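The Statidden Cure

The man from Wunderlich said the water at Statidden would fix my knees in nine days. I asked what it did in ten. He laughed, wrote 405 on a slip of paper and pushed it over the desk, and I paid, which tells you how bad the knees were.

The bus dropped me at Fluvau on Monday. The spring was a pipe in a wall with a cup on a chain.
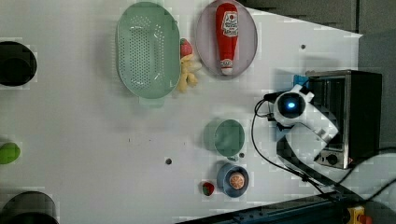

I drank up to 2 litres before supper, as instructed. It tasted of coins. The woman in the next room swore she had danced on her third day, though I noticed she took the lift to breakfast.

On the ninth morning I walked down to the pipe without my stick. It was downhill, mind you. I filled the cup, sniffed it, and looked back up at the steps.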